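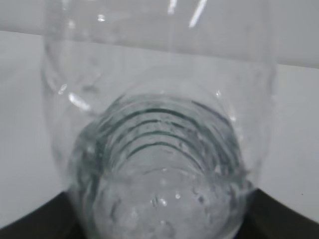
Tuesday, April

Bench 2, Wendville shop. Arm powered up at 5 in the afternoon, left on through the evening.

Goal for the session: get a repeatable grasp on clear plastic bottles by the neck, using only the wrist camera. The opaque bottles have worked since the fingers were recut. Clear ones still fail at the approach stage, before the fingers close.

Mechanical

New finger pads fitted. Old pads had taken a set along the inner edge and were touching at the tips before the faces met. The new ones are cut from the black sheet Kyu-ri brought over from Lovisside, glued and clamped overnight. Faces are parallel with the gripper closed on the steel gauge. With a bottle neck between them the fingers open into a shallow V from the camera's point of view, and the neck ends up at the bottom of the picture with the body of the bottle going away from the lens. That geometry is fixed by the Peltonen bracket. I looked at moving the camera back, but the bracket fouls the wrist cable at full roll, so it stays where it is.

Wrist cable rerouted through the second clip. The loop is now short enough that it doesn't catch on the table edge. Strain relief is a zip tie and needs to be something better.

Vision

The detector was written to find the outer contour of the body and fit an axis to it. On clear plastic this is the wrong feature. The side walls come through as faint lines, and on the left the outline is doubled and wavy. The fit takes one line on one run and its neighbor on the next, so the axis wanders with no change in the bottle. White wall and gray tabletop behind do not help. The plastic takes on the same gray as whatever is behind it, and the line where the wall meets the table is faint but long, and was picked up twice as a bottle edge.

Highlights are the second problem. The streaks near the far end of the body are the brightest small features available, and the old threshold locks on to them. They move with the lamp and with the wrist, so they are useless as a reference.

The screw threads are the best thing to use. They show as dark greenish-gray arches, stacked, all bowed the same way, and they are in better focus than anything farther up the bottle. Changed the search to:

1. Restrict to a window between the two fingers. Fingers are matte black and easy to segment.
2. Look for dark arcs curving the same direction, spacing getting tighter toward the fingers.
3. Take the axis from the midpoints of the arcs. Ignore the body completely.

Minimum arc length set to 40 pixels. Below that the droplets and small bright specks near the mouth of the neck start to link up into false arcs, worst toward the lower right. Exposure is now locked at 400 in the driver's own units. Auto exposure was hunting on the wall.

Ran it on saved stills from the wrist camera first. Axis holds steady between repeated fits on the same still, where the contour method did not. Then ran it live. The approach is slower, but the fingers come in square. Have not yet tried it on a bottle lying on its side, or one with the cap on. A cap will hide the threads and will need its own branch.

Electrical

Gripper motor current reads high on the first close after power-up, then settles. Same behavior with the old pads, so it isn't the pads. Suspect the Serkholm driver board is sampling before the reference comes up. Added a delay of 2 seconds after enable and the first reading now agrees with the later ones. This is a workaround. The proper fix is to wait for the ready flag, which the current firmware does not expose.

Grip force left low. These bottles are thin and the neck is stiffer than the body, so there is a good range between slipping and crushing as long as the pads stay on the neck.

To do

- Matte card behind the bottle, darker than the table. Compare arc detection with and without.
- Wipe tabletop before runs. A dark speck on the right side is harmless inside the new window, but it will show up in anything that looks at the full view.
- Move the lamp off axis and log where the highlights go.
- Replace zip tie.
- Ask Kyu-ri for the pad cutting template so a spare set can be made.
- Cap branch.

Power off, air off, arm parked in the cradle.

Comments (3)

Kyu-ri Maeng
Template is in the flat drawer under the drill press. Cut the pads a hair long and trim after gluing — the sheet shrinks a little under the clamp. I would keep the body contour as a sanity check even if you don't fit to it.

bench4
Did you try a polarizer on the lamp? It took most of the glare out for me on jars. You lose light, so your locked exposure would need to go up.

tolvan
Same high first reading on my Serkholm board. Delay fixed it here too, but I needed 5 seconds with the long supply lead.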